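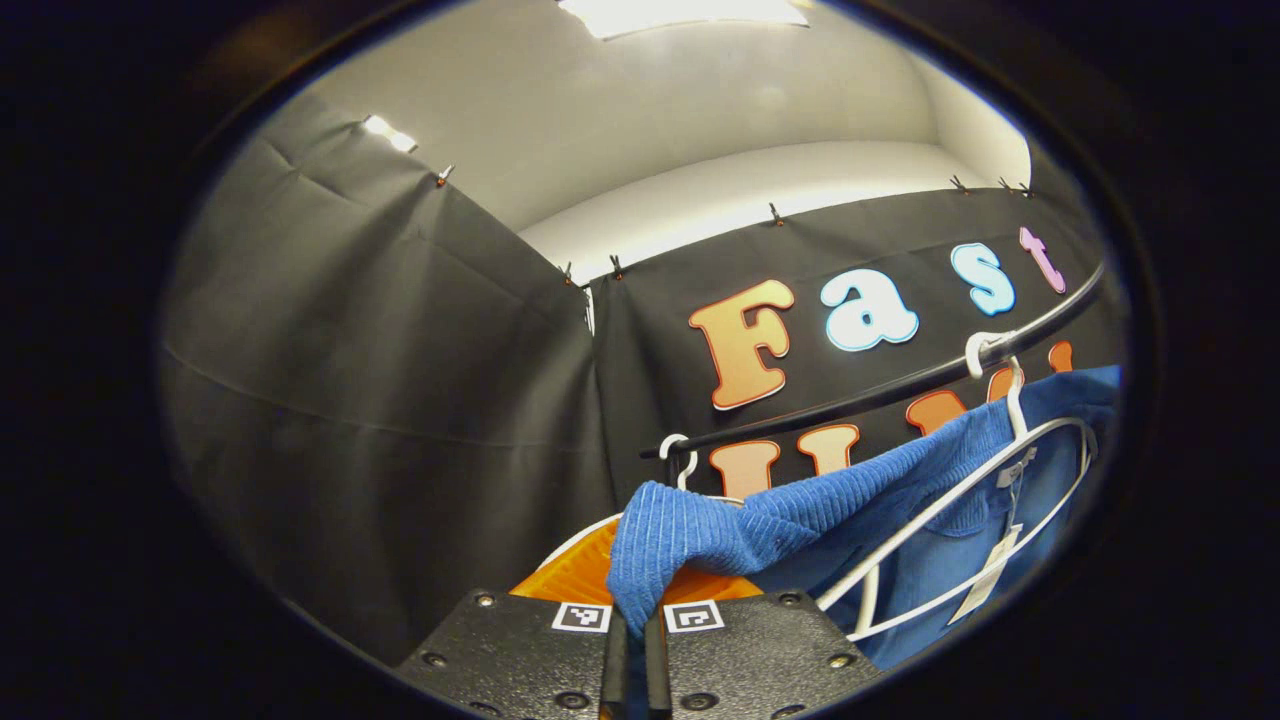 Fig. 4. Blue ribbed knit, orange garment and blue shirt at the rail, white hangers in use.

4. Hanging your first clothes

Your Isby rail is up, the feet are level, and now comes the fun part! A full rail of colour makes such a difference to a room, so take your time over this bit and enjoy it.

4.1 Before you start, check that both end caps are pushed fully home and that the locking collars (bag C) have been turned until they click.

4.2 Slide the hanger in from the hem of the garment, never down through the neck. Ribbed knits in particular will stretch at the collar and they don't spring back.

4.3 Hook every hanger over the rail from the same side. You'll be glad of it the first time you want to lift out a whole armful.

4.4 Start in the middle and work outwards, a garment to the left, then one to the right. Coats go last, at the ends, directly over the uprights.

4.5 Smooth the shoulders and do up the top button on shirts. Swing tags can stay on if you are using the rail for a stall or a swap evening, but let them hang free so that people can read them!

Note: The rail holds up to 34 hangers. We like it best with fewer, as sleeves fall so much better when they have a bit of air.

Note: Heavy jumpers are happier folded on the Werow shelf (sold separately, see section 6).

CAUTION: Do not load more than 16 kg. Do not hang everything at one end, as the rail may tip.

CAUTION: Keep the rail at least 90 cm from heaters and open fires.

4.6 Try sorting by colour. Bright blues beside oranges look wonderful, and you'll find things faster on a dark morning.

If the rail bows when loaded, take everything off and go back to step 3.2.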